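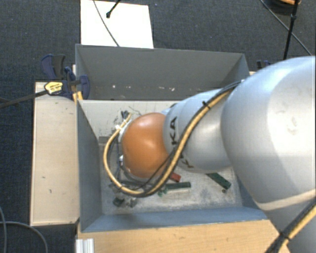 Report of the visit to the Valletholm paper mill

Members of the Kangate Local History Society visited the Valletholm mill in June, at the invitation of the Hellwig family trust, which has looked after the site since paper ceased to be made there commercially. The party numbered 39 and travelled by coach, arriving shortly before ten in the morning. The visit was arranged by Pacita Dela Peña, to whom the Society's thanks are recorded.

The members were received in the former counting house by Davoud Rezaei, keeper of the mill, who gave a short talk on the history of the site. A mill has stood on this stretch of the river for 285 years. It began as a corn mill and was turned over to paper by its second owner, who bought linen rags from the towns along the coast and sold writing paper to schools and parish offices. The earliest surviving order book was laid out for inspection. Members noted the number of Kangate tradesmen named in it, among them a stationer whose shop in Bridge Street was the subject of a paper read to the Society last winter.

The party then divided in two. The first group went to the rag loft, a long room under the roof with shuttered openings on the river side. Rags were sorted here by women and girls, who cut off buttons and seams on upright blades fixed to the benches. Wage slips from the loft survive in good number, and Mr Rezaei would welcome help in transcribing them. The stair to the loft is steep and has a rail on one side only, and several members chose to remain below.

The second group saw the vat room, where Sang-wook Ki demonstrated the making of a sheet by hand. The mould is dipped into the vat, lifted level and shaken from side to side so that the fibres lock together. The sheet is then turned out on to felt. Members were invited to try for themselves, and the results were left to dry in the care of the mill. They will be sent on by post.

The groups exchanged places at half past eleven, and lunch was taken in the drying shed.

In the afternoon Hye-jin Maeng, who is responsible for the collection, spoke on watermarks. The mill holds 933 moulds, many still carrying their wire devices. The commonest is a heron, used in several forms over a long period, and the small changes in the bird's neck and feet make it possible to date loose sheets with fair confidence. Members who own letters or deeds on Valletholm paper are asked to write to her with a tracing of the mark.

The visit ended with a walk along the leat to the upper sluice, led by Tae-yang Hyun. The sluice gates were renewed two years ago in oak, and the old ironwork was cleaned and put back. Rain began on the return and the walk to the weir was given up.

Points for members

The mill is open to visitors from April to October, and groups must write in advance. The order books may be seen by appointment only. Notes from the talk on watermarks have been placed in the Society's library, together with a plan of the site.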